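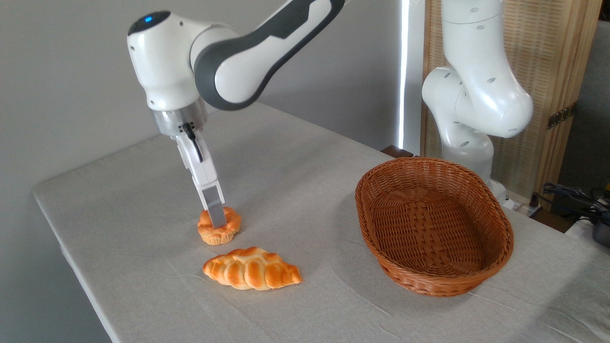 Arm at the bread station, gripper on a small bun.

Print this page | E-mail this page

Basket Packing at Trikdale: Staff FAQ
Posted in February by Lucero Operations

Which task is being automated?
Moving single bread items from the table into wicker baskets. Mixing, baking and slicing stay manual.

Will hours be cut?
No. Packers on the Jirska line keep their current hours and move between loading, checking and labeling.

What is the target rate?
500 baskets per shift. The manual target is also 500.

Do I need training?
Yes. Each operator completes a 20-minute session at the station before a first shift there. 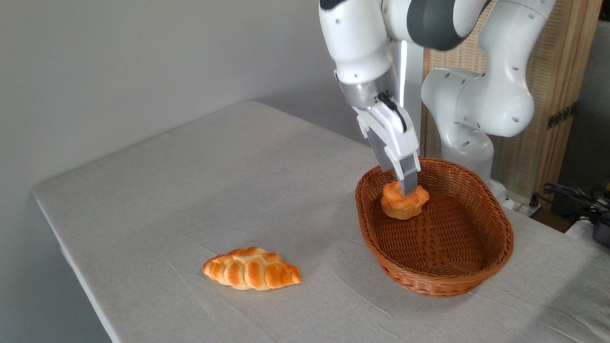 Who can stop the arm?
Any person at the station. Press the stop button and tell the shift lead. A stop does not count against your line.

How are gripping problems reported?
Trolleck maintains the grip settings and reads the fault log at each shift change. Enter the item type and where the fingers met it. A small bun held near one end of the basket, with a finger on its knotted top, is one entry; a long braided roll is logged under its own type. Keep entries under 10 words.
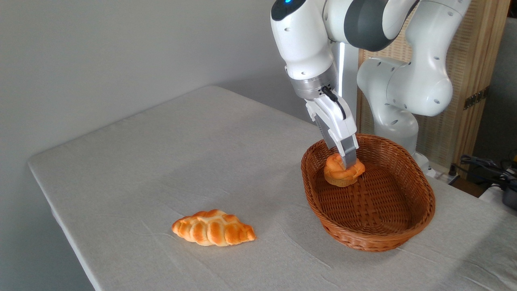 Job grades are reviewed separately from the station schedule. Operators who check baskets will be graded as inspectors, and the written duties will change to match. Those duties cover placement: a bun set at the left end, with bare basket floor to the right of it, is recorded as "end, left." Pay questions go to the Lucero office.

Related items
Jirska Line: Shift Rotation
Trolleck Fault Log: Entry Codes
Inspector Grade: Written Duties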